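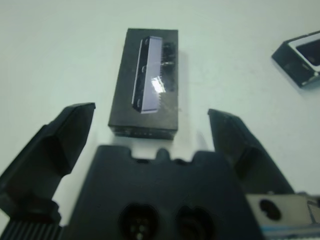
Welcher Teil des Projekts liegt derzeit hinter dem Zeitplan?

Im Verzug ist allein das Arbeitspaket Feuchtemonitoring im Magazin Drondville. Die Nacherschließung der Bestände und die Umverpackung laufen nach Plan.

Zwischenbericht zum Vorhaben »Bestandserhaltung Plansammlung Jendard«
Stand: 18/04/2022

1. Ausgangslage

Die Plansammlung umfasst Bau- und Vermessungszeichnungen der ehemaligen Ziegelei Jendard sowie Nachlassteile des Ingenieurbüros Kaewsai. Sie wurde 2010 in das Magazin Drondville übernommen und dort ohne Konditionierung eingelagert. Die Schadenserfassung zu Projektbeginn ergab drei Hauptbefunde: mechanische Schäden an gerollten Transparentpapieren, Stockflecken an den Außenlagen der Konvolute und Versprödung älterer Klebebänder. Aktiver Schimmelbefall wurde nicht festgestellt.

2. Erschließung

Im Berichtszeitraum wurden 218 Mappen formal erfasst und mit einer endgültigen Signatur versehen. Die Altsignaturen bleiben als Konkordanz erhalten. Bei den Kaewsai-Unterlagen fehlt häufig die Maßstabsangabe; sie wird nur dann nachgetragen, wenn sie aus einem zugehörigen Blatt eindeutig hervorgeht. Datierungen aus Wasserzeichen oder Papiersorte werden im Feld »Bemerkung« geführt und nicht in das Datumsfeld übernommen.

3. Konservatorische Maßnahmen

Die Trockenreinigung erfolgt mit Latexschwamm und Ziegenhaarpinsel. Transparentpapiere werden vor dem Planlegen in der Klimakammer befeuchtet und anschließend zwischen Löschkarton beschwert. Die ursprünglich angesetzte Verweildauer in der Kammer hat sich bei stark gerollten Blättern als zu kurz erwiesen und wurde verdoppelt. Klebebänder werden nur entfernt, wenn sich der Träger bereits ablöst. Rückstände auf Tuschezeichnungen verbleiben vorerst, bis die Löslichkeitsproben ausgewertet sind.

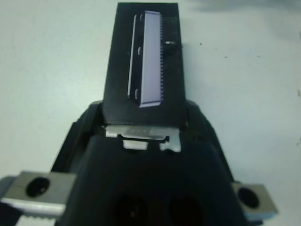 Für die Umverpackung kommen säurefreie Mappen mit alkalischer Reserve zum Einsatz. Überformate werden liegend in Planschränken gelagert, maximal 50 Blatt je Schublade. Die Lieferung der zweiten Schrankgruppe durch die Firma Skornmont ist vollständig eingegangen und abgenommen.

4. Feuchtemonitoring

Die Aufzeichnung der relativen Luftfeuchte weist an der Nordwand eine Lücke auf. Die Ursache war eine fehlerhafte Intervalleinstellung – der Speicher wurde überschrieben, bevor die Daten ausgelesen waren. Die Werte der übrigen Messstellen sind verwertbar. Eine Aussage über den Jahresgang ist damit frühestens mit dem Schlussbericht möglich. Bis dahin bleibt die Nordwand von der Belegung ausgenommen.

5. Mittelverwendung

Die Ausgaben für Verpackungsmaterial liegen über dem Ansatz, die Kosten für Fremdleistungen darunter. Beide Positionen sind innerhalb des Finanzierungsplans gegenseitig deckungsfähig. Zusätzliche Mittel werden nicht beantragt. Für das Monitoring wird eine kostenneutrale Verlängerung um 2 Monate beantragt; der Antrag liegt diesem Bericht als Anlage bei.

6. Nächste Schritte

Auswertung der Löslichkeitsproben, Abschluss der Umverpackung im Bestand Jendard, Beginn der Erfassung der Lichtpausen. Die Lichtpausen werden wegen möglicher Ausgasung getrennt von den übrigen Plänen verpackt.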